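Let people keep their small things

By Sayaka Shibata

In February my aunt moved from her house to a two-room apartment, and during the whole month she received advice. The advice came from her son, from her doctor, from the woman at the bank, and also from me. All of us said the same thing: you must throw away more. I was quite sure that I was helping her. Today I think that we were rude, and I would like to explain why I changed my mind.

First I should say that I am not against tidy rooms. I lived 16 years in apartments where the washing machine stood in the kitchen, and I know very well the value of an empty floor. When a person falls over boxes at night, or cannot find the medicine, it is a real problem and the family should speak about it. My complaint concerns something else. It is the idea that owning few things makes you a better person.

This idea has become very strong. The town of Ebihara, where my aunt lives, has 2,013 inhabitants and no cinema, but it now has a course in how to empty your home. I attended it with her. The course lasted 60 minutes and the teacher was friendly. She asked us to think of one drawer and to say aloud what was in it. Then she asked, for every object, "When did you use it the last time?" If the answer was more than a year, the object had to leave.

I have tried to use this question on other parts of life. When did I last use my fire alarm? When did I last use my passport, or the phone number of my old school friend Chiharu? The question sounds practical, but it measures only one kind of use. A button that fits one coat is without use on every day except the day when the button of the coat is lost. On that day it saves the coat.

My neighbor Takumi Higuchi does not agree with me, and I want to give his opinion fairly. He emptied the house of his parents after they died, and it took him eight months of weekends. He says that each thing his mother did not decide about became a thing he had to decide about, and that this was hard work and also sad work. He asks people to be kind to their children and to do it themselves in time. I have no good answer to him. I only notice that when he speaks about those months, he speaks mostly about the furniture, the winter blankets and the dishes for guests. He kept his father's pencil sharpener, and it stands on his desk.

I believe we mix together two kinds of possessions. There are the large things, which need space, money and strong arms. A wardrobe really is a burden to the next generation. And there are the small things: keys, lighters, coins from a holiday, a screw which must belong to something. All the small things of a long life can fit on one shelf. The books about tidying are hardest on exactly these, perhaps because it is easy to fill a bag with them and feel that the day was successful. I did this myself. I filled two bags at my aunt's house and was proud, and the wardrobe was still standing there.

There is also the question of money, which is seldom mentioned. To throw away with a light heart, you must be able to buy again with a light heart. A person with a good salary can say, "If I need a cable, I will order a cable." For my aunt, and for many people I know, the cable is a small calculation at the end of the month. When we praise the empty drawer, we often praise the bank account behind it. And there are companies that understand this well. Dolon, the storage company by our station, gives you the first month free if you attend the course. So the things leave the home, but they do not leave your bills.

I would like to see a different custom. Before we tell an older person what to throw away, we should sit down with them and one box, and listen. It may be boring. My aunt told me for a long time about a thimble, and the story had no point that I could find. But I learned the name of the street where she had her first job, and I had never asked about this before. My cousin Haruto did not know it either, and he is her son.

It is also more efficient than people think. After the thimble, my aunt gave away the wardrobe without any discussion. I believe she could do it because nobody was pulling at the small things anymore. This is only one case and I do not want to make a law from it. Still, I would advise other families to try the same order: big things first, small things last, and the last ones only if the owner wishes.
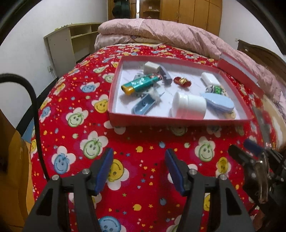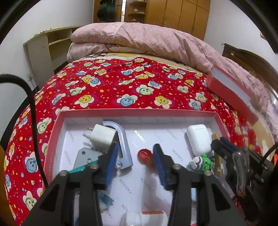 Small things in a shallow cardboard box, on a bed with a red cover.

The teacher of the course gave us a paper with a promise to sign. It said that for every new object we bring home, one old object must go out. My aunt folded it and put it into her handbag, and when I visited her last, it was in the kitchen drawer together with the string and the spare keys. I did not ask her when she had used it the last time.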